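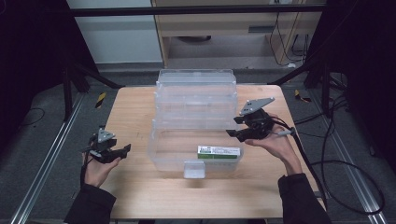
Clear storage box with the lid up, on the table.

I've been going back and forth over a new phone all April, and I've finally more or less settled on the Grenero (my old Priden is a dear thing, but it wants charging by teatime!). The battery is 3085 against 2885 in the Mokton, and though that doesn't sound like much, I do like a bit left over for the bus home. It's a touch heavier, mind you, and the blue has sold out everywhere I've looked, so I suppose it'll be the grey.

Last updated: April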